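Skidia Spoken Recipes: data card

September · 4 min read · 88 shares · 4 comments

Skidia is a set of short recordings of people reading or telling recipes in their home kitchens, with a written transcript for each one. It was put together to help with search and captioning of cooking audio. This card covers the current release. Notes on the older one are in the changelog.

What is in it

The release has 1293 clips. Of these, 578 were checked word by word by a second listener. The rest were checked by the person who typed them and by the spelling script. The checked clips are listed in checked.csv, and we suggest using only those for testing.

Each clip has an audio file, a plain text transcript and one row in clips.csv. The row gives the clip ID, length in seconds, dish type, region of the speaker, and whether the speaker was reading from a card or talking from memory. Dish type is a loose label. Soups and stews share one label, and anything baked with a crust is under "pie," even when the speaker calls it something else.

How it was recorded

Speakers were found through notices in the towns of Trukell and Zurklow. They used their own phones and were asked to turn off the fan over the stove. Many forgot, so expect hum. We did not filter it out. A few clips have a dog or a radio in the background, and those are marked "noisy" in the last column.

Speakers could stop at any time and could ask to have a clip removed. Two clip IDs are skipped for that reason.

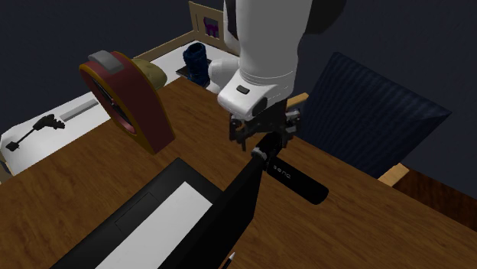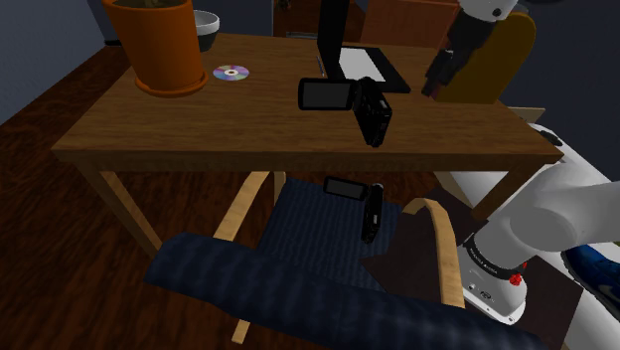
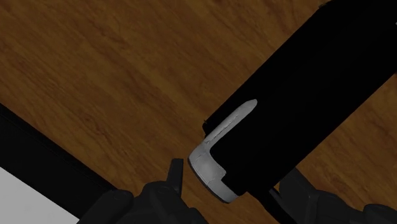 Wooden surfaces, simulated renders.

Transcripts

Transcripts keep false starts and repeated words. Filler sounds are written "uh" or "um" and nothing else. Amounts are spelled out the way they were said, so "a cup and a half" stays as it is and is never changed to 1.5. Where a word could not be made out, the typist put [unclear]. Brand names of flour, broth and so on were replaced with [brand] in both the transcript and, by a short beep, in the audio.

Known problems

Speakers from Trukell make up most of the set. Older voices are more common than younger ones. Baking is well covered and grilling hardly at all. Clips read from a card are faster and cleaner than clips told from memory, so results on the two groups should be reported apart.

The length column was rounded down in the last release. It is now rounded to the nearest second. If you joined the two releases by length, redo the join using the clip ID.

Use

The set may be used for research and teaching. Please do not use it to copy a speaker's voice. The recipes have not been tested for safety, and some of the canning advice is out of date.

The files are hosted on the Nyberg mirror. Send corrections through the tracker there, with the clip ID in the title.

Share · 4 comments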